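Plirnon gets its big content update this Thursday

Quick one before the weekend rush. Plirnon, the co-op delivery racer from small studio Matow, gets its first large content update on Thursday at 10 a.m. Pacific. Free for everyone who owns the game, on PC and both consoles. No word on the Switch version, we asked.

The headline is a new map, Boutros. Harbor town, lots of stairs, a ferry you can ride if you time it right — and miss if you don't. Matow says it's the largest course in the game so far, with five start points instead of the usual two. Ranked play stays off on Boutros for the first week while they watch for shortcuts people shouldn't be finding.

Also in: a new driver, Karine. Light, quick off the line, terrible in the rain. She was playable in the January test build and got complaints for being too strong on short courses, so her boost has been cut down. Unlock is 2000 coins or finishing the Boutros story route once. 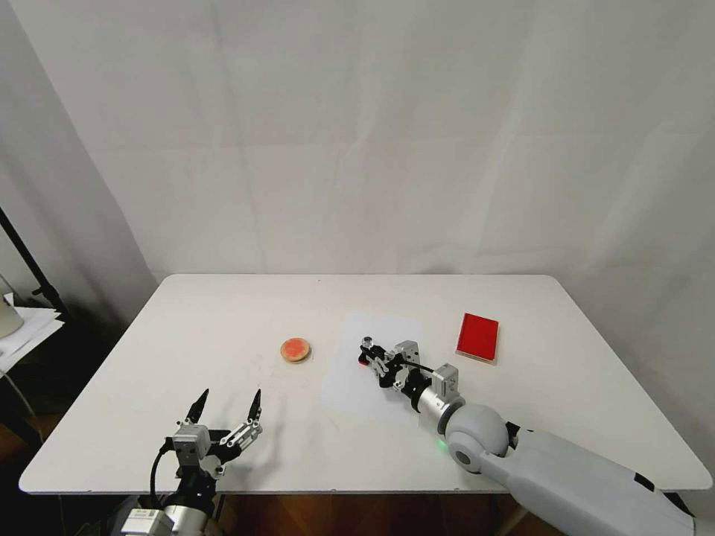 What else is in the patch

Matow lists 127 fixes. Full notes go up with the download. The ones players have been yelling about:

Lobby invites no longer drop when the host changes maps.

Cargo falling through the bridge on the river course, fixed. Finally.

Frame rate on the older consoles should hold steadier in split screen. Lead programmer Valter Paiva said on the studio stream that almost 80 percent of crash reports came from split screen, so that's where most of the work went.

Controller remapping now saves between sessions. Keyboard too.

Ghost replays from before the patch will not load afterwards, so if theres a run you care about, record it before Thursday.

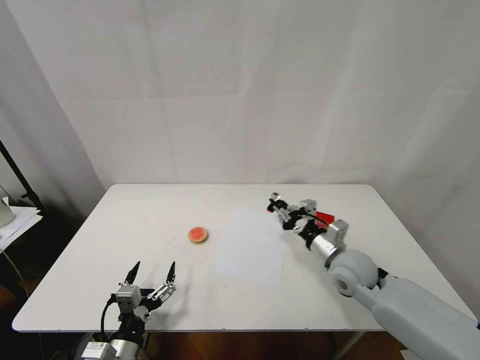

Matow is also changing the daily challenges, which have been the same handful of routes since launch. Starting with the update, each day picks a cargo, a map and one odd rule. Art director Jussara Bezerra showed a few on stream: a piano with no brakes, mail in fog, and a bakery run where the whole load is a single round biscuit with a red-orange topping, like the one up there, and any bump over a certain size ends the run. Scores reset at midnight UTC. Top spots get a paint job, nothing that affects speed.

Download size wasn't given. Paiva only said to "clear some room." Cross-play stays on by default but everybody in the party needs to be on teh new version or you won't see each other in the lobby.

Servers go down an hour before the patch, so 9 a.m. Pacific. We'll have Boutros route times up once we've had a few evenings with it.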